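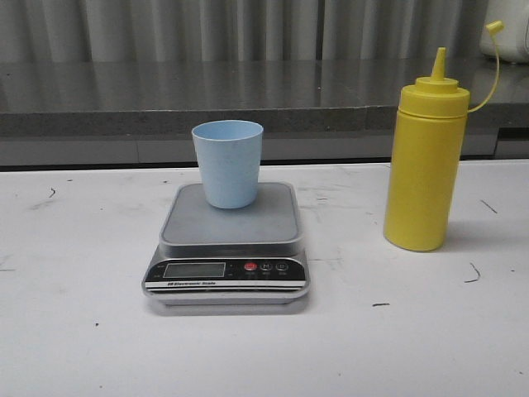 Trimeslow community kitchen ends the era of the generous squirt

The shared kitchen at Trimeslow will start weighing its mustard this month, after a dispute over condiments that ran through most of the fall and, by the account of several regulars, took up more breath than the roof did.

The new rule applies to anyone cooking for the Skornirgate lunch table, which served 212 meals in December. Sauces that come out of a squeeze bottle are now to be portioned into a cup on a digital scale before they go anywhere near a sandwich. Cooks are asked to put the empty cup on first, zero the scale, and squeeze until the display says 38 grams. That is meant to cover a tray of sandwiches. It had previously been covered by what the old instruction sheet called "a good amount."

A good amount, unfortunately, depends on who is holding the bottle. Munther Mahasneh, who runs the lunch table, went back through the kitchen's receipts and found that mustard orders had more than doubled since the spring, while the number of sandwiches had stayed about where it was.

"I like mustard," Mahasneh said. "I want that on the record. But there were days the bread was mostly there to hold the mustard up."

Opinion at the counter is divided. The morning cooks, who have weighed their flour for years and don't mind telling you so, see the change as overdue. The afternoon crew has taken it harder. One cook, who asked not to be named in a story about mustard, called the 38-gram figure "a number for people who don't eat" and said she had been making sandwiches by eye since before the building had a dishwasher.

There was also the matter of the trial run. The kitchen tested the weighing method for 9 days late last year and saved, by its own figures, a little less than two bottles. Supporters presented this as proof. Opponents presented it as two bottles. Both sides then stayed for lunch, and the leftover coleslaw was discussed in what one person present described as a calmer tone.

The rule has been trimmed since then. An early draft would have had cooks write down each weight in a notebook, with initials. That went nowhere, partly because the notebook disappeared on its second afternoon and was later found in the drawer with the rolling pins. Ketchup was also going to be included from the start, but it has been put off until the mustard question settles. Mayonnaise comes in a jar and is scooped, so it falls outside the wording altogether. At least one member of the afternoon crew has noticed this.

Practical details are posted by the sink. The cup must be plastic, and it must be rinsed between sauces. The scale should sit on the flat part of the table and not over the seam, where it gives a different answer depending on who is leaning. Batteries are in the tin marked TEA, which has not held tea for some time. Anyone who presses the wrong button and finds themselves in ounces should press it again before asking for help.

The kitchen says it has no plans to weigh pickles.

Regulars at the lunch table may not see much difference. Shboul Bakery will go on supplying the rolls, and the soup remains unregulated. A bottle will still be put out for people who want more on their own plate, and no one will be following them to their seat with a scale. Mahasneh was firm on that point, saying the rule covers the kitchen side of the hatch only and that what a person does with their own sandwich is their business.

The sister kitchen at Astwood is said to be watching with interest, though when reached by phone a cook there said they had mostly been watching the oven, which has a loose door.

The new portions begin with the next lunch service, at noon. Cooks who want to practice can come in from 7 in the morning, when the kitchen opens, and are asked to use water. A first look at the results is expected once the current case of mustard runs out. Under the old system that would have been fairly soon.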